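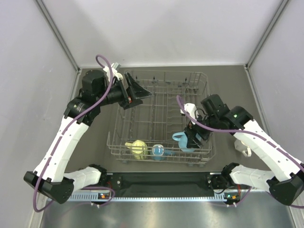 Hauswirtschaft Grundkurs, Einheit 8: Abtropfen und Einräumen von Geschirr

Begleitblatt zur Vorlesung, Stand: 7. Februar 2019

1. Der Abtropfkorb
Körbe aus Metalldraht lassen Luft von allen Seiten an das Geschirr. Die senkrechten Stäbe bilden Fächer, die für Teller gedacht sind. Tassen und Becher finden dort nur Halt, wenn sie schmal genug sind oder vorn am Rand stehen.

2. Tassen einstellen
Tassen nach dem Spülen mit der Öffnung nach unten abstellen, leicht schräg, damit im Bodenring kein Wasser stehen bleibt. Die Henkel zeigen möglichst in dieselbe Richtung. Kleine Tassen zwischen die Stäbe, größere daneben. Abstand lassen, Keramik auf Keramik gibt Absplitterungen.

3. Entnehmen
Immer von vorn nach hinten. Becher gerade nach oben herausheben, erst dann zur Seite führen. Am Körper fassen, den Rand frei lassen. Restwasser mit einem sauberen Tuch abnehmen.

4. Übung
In der Lehrküche Motau stehen 5 Plätze zur Verfügung. Gearbeitet wird mit Bechern von 252 ml und 333 ml. Protokollbogen bitte mitbringen.

Die Einheit zum Besteck folgt im Skript Umuma, Abschnitt 2. Wer im Oktober begonnen hat, kann die Übung dort nachholen.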